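Automated Sorting at the Jamska Returns Bench: Effects on Operator Work

Project report, submitted 12/30/18

1. Background

Jamska runs a returns bench at its Piscombe site, where small household goods are checked, sorted and sent back to stock. Until August the sorting was done entirely by hand. The site then began moving the pick step to a robot cell supplied by Florkix. This report looks at how the change affects the operators assigned to the bench.

2. Method

We observed 19 shifts, before and after the cell was started, and interviewed four operators. Task times were taken from the bench log. Pick motions used to set up the cell were recorded by the operators themselves with a hand-held gripper, so that the finger spacing and approach matched those of the machine. Each recording starts with the fingers open and the item some distance away on a white surface.

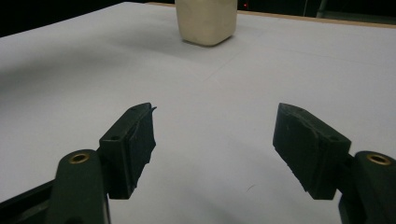

3. Results

3.1 Task content

Before the change, an operator handled roughly 1,000 items per shift. After it, most direct handling stopped. The remaining work consists of loading trays, clearing failed picks and recording new motions when an unfamiliar item arrives. Items with soft or rounded corners caused the most failed picks, and operators were called to the cell for these more often than for boxes.

3.2 Physical load

Operators reported less wrist strain. Two reported more shoulder fatigue, which they linked to holding the gripper low over the table during long recording sessions. Finger pad wear was not tracked in the log, and we recommend adding it.

3.3 Skills and pay

Recording is not listed in the job description, although it takes up to 3 hours of a shift. Operators were trained on it by Florkix staff in one session. Pay grade did not change.

4. Limits

The Shukla line, which uses the same cell with a different tray, was not observed. The sample of interviews is small, and no night shift was included.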